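Ticket 157 – Gripper stops short when closing on small bottles
Opened: June 10, 2019
Project: Tresesow arm, shared workshop build
Status: open, waiting on part

Problem
The arm reaches the pick position without trouble, but the gripper gives up before it has a proper hold. The Chacko controller reports a stall and opens the fingers again. It happens with the clear plastic bottle and sometimes with the cup. The sponge has never set it off.

Setup
Arm on the right-hand side of the slatted table, firmware as installed in March. Supply is the Adwood unit from the parts shelf. Nothing else was changed before the fault started.

Tried so far
Re-homed all joints and ran the pick again. Same stall.
Swapped the gripper lead for the spare. No change.
Raised the current limit on the gripper channel from 2 to 4. The stall went away for four picks and then came back, so I put it back to 2.
Moved the pick point down a little so the fingers meet the bottle lower on its body.
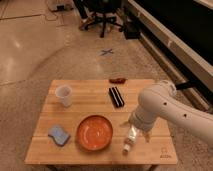

The lower pick point helped a bit. The fingers close further before the controller complains, but the bottle still slips when the arm lifts. I then ran the gripper with nothing between the fingers and logged the current. It climbs near the end of travel every time, which points to something binding in the linkage – probably the Wurberg bushing, as that was a tight fit when I pressed it in.

Next
New bushing ordered. Please leave the current limit at 2 until it is fitted. If you need the arm before then, stick to the sponge and keep the lift slow.

Will update when the part is in.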